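Notes on the Fosstead Reading Room
Posted by Nadine Azar, 30 July 2019

The Fosstead Reading Room will close for two weeks in August while the local history shelves are put in order. Members with books on loan may keep them until the room reopens, and no fines will be charged for that period.

The Dela Peña letters, 92 in all, will move to the front cabinet. They may be read at the long table on request. The Odano parish maps remain in storage, as the new drawers have not been delivered.

I have used this room for almost 29 years and continue to find the card index more dependable than its replacement.

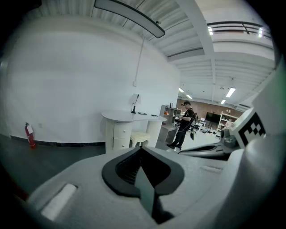

May members return books while the room is closed?
Returns will be accepted at the Dinano Street desk during its usual hours. Large atlases should be kept at home until the reopening.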